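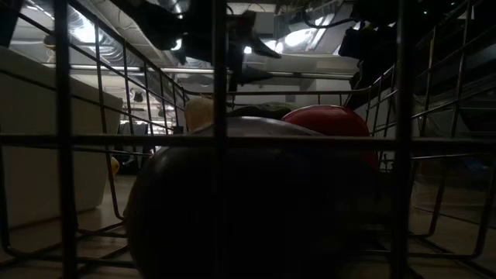
**Gedico open day, Wednesday: who went?**

**wirenut62**
Got there when the doors opened and stayed until noon. The basket picking demo was the one worth the drive. The arm works from above into a black wire basket with mixed stuff in it, and they let you stand close. They said the cell does 85 picks an hour on mixed items. I thought that was slow.

**palletjack**
I was in the second group. 85 is fine for mixed items. Our people don't do much better over a full shift once you count breaks.

**wirenut62**
Your people don't stop when a piece of cloth folds over on itself. I watched it try the same one three times.

**hopper_k**
Was that the Otum software or the older one? The guy at the desk told me Otum, the handout says Tolutik.

**palletjack**
Tolutik runs the arm. Otum only decides what to pick next. They showed it on the screen by the door.

**hopper_k**
OK, that makes sense. Did anyone get a price?

**wirenut62**
Not for the cell. They quoted me 1,163 a month for support, which I am not paying.

**millrat**
I disagree on the wire baskets. We run solid totes and I asked if it would work with those. They said yes but wouldn't try it. I'd want to see that before I believed it.

**palletjack**
Mushi had it running with totes in January. Ask them for a visit, they're pretty open about it.

**millrat**
Will do. I'll post back if they let me in.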